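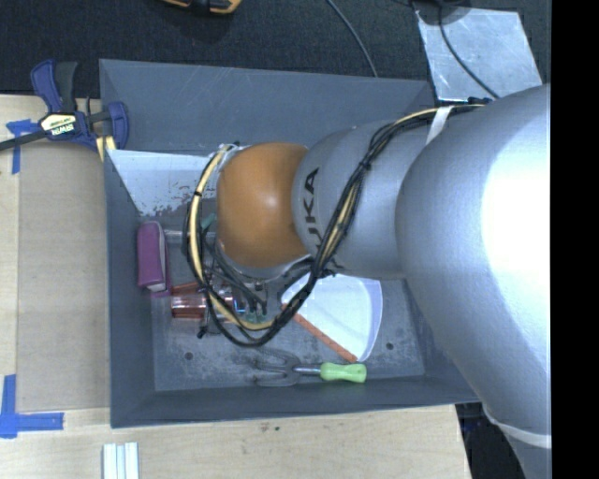 Le bac gris en question, avec la trousse violette posée contre le bord gauche

Récupérer un vieux bac gris tout rayé pour ranger : bonne ou mauvaise idée ?

Steltitz
Bonjour à tous ! J'ai un grand bac rectangulaire gris foncé, parois inclinées, solide, mais le fond est bien fatigué : des éraflures claires, des zones usées, et deux petits trous ronds. J'aimerais m'en servir pour ranger mes trousses à fermeture éclair (la violette sur la photo, et j'en ai 14 autres...) dans un coin de l'atelier. Est-ce que ça se rattrape, un fond pareil ? Et les trous, je bouche ou je laisse ? J'ai peur que la poussière remonte par là - le sol est en béton brut. Merci d'avance !

Tavell
Salut ! J'ai eu le même souci en janvier. Eau tiède, savon noir, une brosse pas trop dure et tu laisses agir 25 minutes. Les traces de frottement partent en bonne partie, les vraies rayures non, il faut faire avec. Les trous, moi je les ai laissés, pratique pour rincer au jet (j'ai mis un bout de feutrine par-dessus ensuite et basta). Par contre range tes trousses debout, sur la tranche, fermeture vers le haut, sinon tu passes ta vie à soulever celles du dessus pour trouver celle du fond !

Pangilinan
Prends un bac neuf, ça coûte trois fois rien.

Fukach
Pas d'accord avec la réponse précédente, un bac épais ça se garde. Je rajouterais juste un tapis antidérapant découpé à la taille du fond, ça cache les marques et les trousses ne glissent plus. Mesure bien en bas et pas en haut, avec les parois en pente je me suis fait avoir la première fois.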